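Trucos de casa – cubiertos dorados, manchas, juntas y otras batallas

Actualizado 2022-04-04 por Wael Amrani

Página larga, voy apuntando cosas según me acuerdo. Lo último que he metido es lo de los cubiertos dorados, que me lo preguntáis mucho. El resto sigue donde estaba, más abajo.

CUBIERTOS DORADOS

El dorado de los cubiertos de ahora casi nunca es oro. Es un recubrimiento fino, y se raya. Se raya con el estropajo, con los otros cubiertos, con el cajón. Mirad una cuchara con luz de lado y lo veréis enseguida.

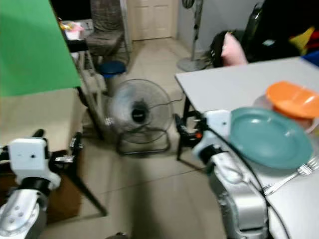
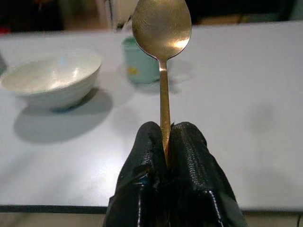
El plato verde azulado en la mesa (primera foto) y la cuchara dorada de cerca (segunda), con sus rayitas circulares en la pala.

Esas rayas finas no se quitan. Lo digo ya para que no perdáis la tarde. Pulimento de metal en un recubrimiento = calva. Lo que sí se puede hacer es que no vayan a más:

Esponja blanda, agua templada, una gota de jabón. Nada de lana de acero, nada de la cara verde.

Secar en el momento con un trapo de algodón. Si se secan al aire quedan cercos de cal y luego uno frota y frota.

Fuera los limpiadores de plata. También los que dicen "todo metales".

Zumo de limón, vinagre, salsa de tomate: no dejarlos en remojo con eso encima. Un rato comiendo no pasa nada, la noche entera en el fregadero sí.

Lavavajillas: mirad lo que pone el fabricante. Si dice que sí, programa corto, cada pieza en su hueco y sin mezclar con los de acero. Si no dice nada, a mano.

En el cajón, un paño entre capa y capa. Yo uso fieltro cortado a medida, del que venden por metros. El organizador Brarlow que tengo lleva compartimentos estrechos y ahí caben de lado, se rozan menos.

Si queda grasa en el cuello de la cuchara (siempre queda ahí), cepillo de dientes viejo de cerdas suaves. Sin apretar.

PLATOS CON MARCAS GRISES

Esas líneas como de lápiz que salen en los platos de color no suelen ser arañazos. Es metal del cuchillo que se ha quedado pegado. Pasta de bicarbonato con muy poca agua, frotar con el dedo o con un trapo húmedo, aclarar. Probad antes por debajo, sobre todo en los mates. En esmaltados brillantes me ha ido bien siempre.

Con melamina no – el bicarbonato la deja mate. Para melamina, jabón y paciencia. Si está teñida de curry, un rato al sol junto a la ventana le baja bastante el color.

Y no apiléis los platos buenos sin nada en medio. Filtros de café, servilletas de papel, lo que haya. El pie sin esmaltar de uno le come el brillo al de abajo.

MESAS DE TABLERO CLARO

Las mesas claras lo enseñan todo. Por orden de lo que más me escribís:

Cercos de café. Jabón neutro tibio primero. Si sigue ahí, alcohol en un paño, pasada rápida, y otra con agua. En madera barnizada NO alcohol, se lleva el barniz.

Rotulador. Alcohol también, a toquecitos, de fuera hacia dentro. Si lo arrastráis tenéis una mancha el doble de grande.

Pegamento de las etiquetas. Aceite de cocina, diez minutos, rascar con una tarjeta vieja. Luego jabón porque si no queda pringoso y coge polvo.

Marcas de calor. En laminado, poca solución. Salvamanteles y a otra cosa.

Tambaleo. Antes de meter cartón doblado mirad los tornillos de las patas. Casi siempre es uno flojo. Poner la mesa del revés sobre una manta, aflojar todos un poco, apretar en cruz y poco a poco. Si aun asi cojea, el que está torcido es el suelo y entonces sí, taco de fieltro.

En patas de metal negro los desconchones se tapan con rotulador de esmalte. Lijar suave el borde, quitar el polvo, dos capas finas. Mejor mate que brillo, se nota menos.

SUELO DE BALDOSA

Demasiado producto. Ese es el problema en media España. El suelo queda pegajoso, coge más suciedad, se echa más producto. Cortad por lo sano: cubo de agua caliente sola, mopa bien escurrida, dos pasadas cambiando el agua. Igual hay que repetirlo varios días hasta que salga todo lo acumulado.

Para las juntas: bicarbonato y agua en pasta, cepillo estrecho, cinco minutos, aclarar. Si están negras negras, percarbonato en agua caliente, dejar actuar un rato y cepillar. Ventanas abiertas. Guantes.

NUNCA lejía con amoniaco, ni lejía con vinagre, ni lejía con el desincrustante del baño. Lo repito en todas las páginas y lo voy a seguir repitiendo. Gases tóxicos, urgencias.

Vinagre en mármol o terrazo tampoco, se come la piedra. En gres normal y muy rebajado, de vez en cuando, vale. En las juntas de cemento mejor poco.

Baldosa suelta que suena a hueco: no la piséis más de la cuenta y no esperéis a que se rompa. Si sale entera se limpia por detrás, se rasca el hueco, adhesivo nuevo, peso encima un día. Junta al día siguiente. Si se parte hay que encontrar otra igual y ahí suerte. Guardad siempre una caja de las sobrantes cuando hagáis obra.

CABLES SUELTOS

Tiras de velcro, no bridas. Las bridas hay que cortarlas y un día se corta el cable. El velcro en rollo Trillarari viene de cinco metros y me ha durado desde noviembre, y eso que até hasta la manguera.

Enrollar sin forzar, siguiendo la vuelta que el propio cable quiere coger. Enrollado en el codo se retuerce y acaba partiendo por dentro, junto al enchufe.

Etiqueta en los dos extremos. Cinta de carrocero y boli, suficiente. La regleta de detrás de la tele la tengo etiquetada así y desde entonces no he vuelto a apagar el router sin querer.

Ladrón sobre ladrón: no. Estufa en alargadera enrollada: tampoco, se calienta.

CAJÓN QUE SE ATASCA

Sacarlo entero. Aspirar las guías, que siempre hay migas. Si son de madera, frotar con una vela blanca o con jabón seco. Si son metálicas, limpiar con trapo y una pizca de grasa de silicona. Aceite de oliva no, por favor, a los dos meses es cola.

Si roza de un lado solo, comprobad que el fondo no se haya combado. Se arregla con un listón por debajo, encolado, y dos sargentos hasta que seque. La cola Drarkier que uso agarra en nada, asi que presentad la pieza antes en seco.

Tirador que gira: gota de esmalte de uñas en la rosca y apretar. Sale luego si hace falta.

OLORES EN LA COCINA

Tabla de cortar que huele a cebolla: sal gorda y medio limón, frotar, aclarar, secar de pie. De madera, nunca en remojo.

Nevera: taza con bicarbonato al fondo. Cambiar cada mes o así. Y revisar el desagüe de atrás, ese agujerito, que suele ser el culpable. Bastoncillo y agua tibia.

Fregadero: agua muy caliente, un poco de jabón, dejar correr. Si sigue oliendo, desmontar el sifón. Cubo debajo ANTES de aflojar. Yo me lo salté una vez.

Microondas: bol con agua y unas rodajas de limón, tres minutos, y cinco más con la puerta cerrada sin abrir. Luego pasa el trapo y sale todo solo.

Trapos: si al sacarlos de la lavadora ya huelen raro, 60 grados y sin suavizante. El suavizante deja una película y además seca peor.

COSAS SUELTAS

Tornillo con la cabeza comida: goma elástica ancha entre el destornillador y el tornillo, apretar fuerte y girar despacio. Si no sale, extractor.

Agujero de taco que baila: palillos con cola blanca, cortar a ras, volver a atornillar. Para poco peso, eh. Una estanteria cargada lleva taco nuevo y más gordo.

Brocha dura: vinagre caliente, media hora, peine viejo. Con pintura plástica resulta, con esmalte viejo a la basura.

Tijeras flojas: cortar papel de lija fino unas cuantas veces. Apaño, no afilado de verdad.

Tarro que no abre: guante de goma. O cuchillo sin punta haciendo palanca hasta que entra aire y suena clac.

Vaso dentro de otro vaso: agua fría en el de dentro, templada por fuera. Sin golpes.

COMENTARIOS Y DUDAS

Van 131 dudas contestadas en esta página, si la vuestra es sobre cal en el grifo o moho en silicona mirad antes en la página del baño, que está ahí. Para lo del hervidor Younis que preguntaban dos personas: ácido cítrico, una cucharada, hervir, reposar, tirar el agua y hervir otra vez con agua limpia. Con el vinagre queda sabor.

Pendiente de añadir: persianas, cera en manteles, y lo de los imanes para cuchillos, en cuanto tenga un rato.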